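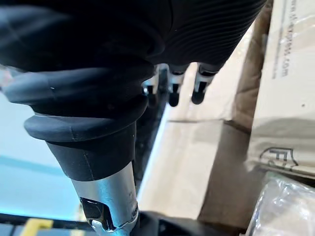

Room 432 finally has its shelves! If you've walked past the end of the hall this September and wondered what the bright yellow glow was, come on in and take a look. The storage room at Ocampo has gone from the place where things got left to the place where we go to find them, and we are thrilled with it.

A bit of background for anyone who joined over the summer. The room used to hold whatever was left over from the Flodberg move, mostly in cartons stacked against the door. You had to shift the first stack to read the labels on the second, and by the time you'd found the right carton you had forgotten what you wanted out of it. We talked about shelving for ages. Gray would have been the sensible color. We went with yellow, and what a difference it makes on a dark afternoon - you can see every edge of every shelf, and small black parts show up beautifully against it.

Those small black parts were the whole reason for the project. Anything dark used to vanish in the bottom of a carton, and the tiny square pieces were the worst for it. Now they get a spot on a shelf at a height where you can see them without a flashlight, with a bit of bare shelf left around each group.

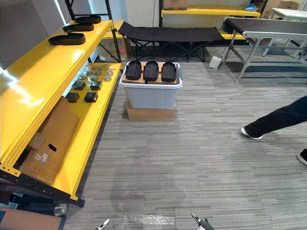 The rule we settled on is that big flat things go up top and little things go underneath. The sole-shaped pieces take the top shelf, laid down one behind another with room to get your fingers in between. The small round parts go on the shelf below, toward the back, and the little square ones sit in front of them. It sounds backward to put the small stuff lower down, but try it. You look down onto them from above, the way you'd look into a drawer, and picking out a single one is easy.

We did try it the other way first. For two weeks the small parts lived on the top shelf, and shorter members of the team were feeling along the back edge like someone hunting for their glasses. Swapping the two levels took less time than making the coffee afterward.

The bottom of the unit is for cardboard. We kept the boxes that have hand holes in the sides, as they are by far the nicest ones to carry, and let the rest go to recycling. If you have a good one with hand holes at your desk and no plans for it, we'd love to have it down here! 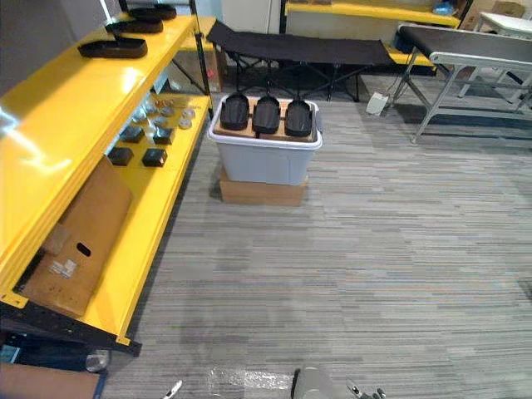
One reply to our last newsletter asked whether the plastic bin in the middle of the floor was going to be a permanent fixture, and pointed out that every storage room in the world has one thing standing in the middle that everybody walks around. Fair point. We thought about it, and for now the bin stays. It's at a lovely working height up on its low cardboard box, and with something flat laid across the top it makes a little counter where you can set down a few soles side by side while you decide where they're going. We had planned to buy a rolling cart from the Lodex catalog for exactly that job, and we've put the idea on hold. The bin does it for free.

The same reader wanted to know about the folding cot. The cot stays too! It lives behind the bin, and it's been a wonderful overflow spot on delivery days, when you want to spread out coats or padded envelopes somewhere that isn't the floor. Fold it up if you need the space and open it again when you're done, please.

A few habits that have helped us so far, and that we'd love everyone to pick up:

Put things back in rows. They don't have to be neat rows. A loose row is plenty to see at a glance that something's missing.

Keep pairs together, with both toes pointing the same way. We had two lefts go out in one parcel to Bitel in the spring and would prefer not to repeat it.

Leave the top shelf for flat items only. Tall boxes can go on the shelf along the back wall.

If you take the last of anything, write it on the pad by the door. The pad is new, the pen is attached to it, and we have high hopes for the pen.
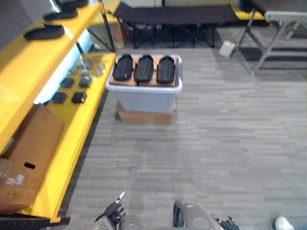

The shelves and the bin in Room 432, with three soles set out on top.

Still to come: labels for the front edges. We've been going back and forth on white tape or black, and whether to write the name of the part or draw it. Drawing is winning at the moment - a small circle for the round parts, a square for the square ones, a foot for the soles - and if you have decent handwriting or can draw a convincing foot, we want to hear from you. We'd also like a second light for the back corner, and a hook or two for the broom.

The room is open until 7 every evening. Bring back anything you borrowed during the move, including the good tape gun, and slide it onto the back shelf if you're not sure where it belongs. We'll find it a home.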